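Re: [landness-owners] Unit 18 listing and the rental cap

Po-yen Kwan wrote:

> Does anybody know if the buyer of 18 can rent it out right away? The
> listing says "investor friendly" and I thought we had a waiting period.
> Also it says dues are 270 a month and include water. Mine don't
> include water. Am I missing something??
>
> Po-yen

Quick one, between showings.

No, they can't rent right away. Waiting period is 2 years from closing, it's in the amended rules, the ones we got in April. Old packet on the website still has the previous version, which is probably what the agent pulled. I called Trarnberg (listing office) and left a message, no call back yet. Will try again Monday.

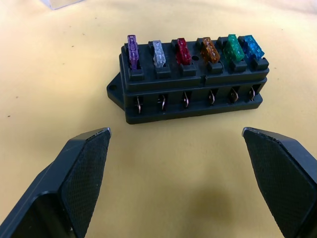 Dues: 270 is right. Water is NOT included, never has been on our side. The Doltstead buildings across the road have it in theirs, and I bet somebody copied the wording over. Trash and the outside insurance are in, also snow. Interior is on you, same as always.

Other thing in that listing, "assigned garage space". 18 has a driveway spot and thats it. The garages went with the end units when they were first sold. If the buyer finds out at the walkthrough it's going to be ugly, and we'll be the ones getting the phone calls.

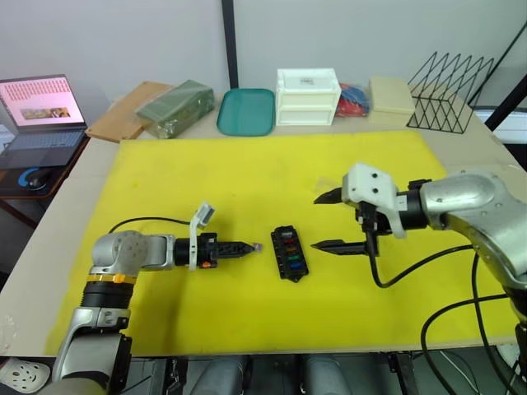

Also there's a 3000 capital contribution at closing, paid by buyer. Not in the listing at all. Doesn't have to be I guess, but the title company needs it on the statement, so if you're selling this year tell your agent up front. The Assunção closing got pushed back over exactly this and they were already packed and sleeping on an air matress.

Po-yen, can you forward me the link you saw? The one I have shows different photos and the old price, so there may be two versions floating around. I'd rather send them all the corrections in one go.

If anyone else is thinking of listing, please ask for the current packet first. Email me, I have the PDF. It's a big file so tell me if it bounces.

Gotta run, 4:00 showing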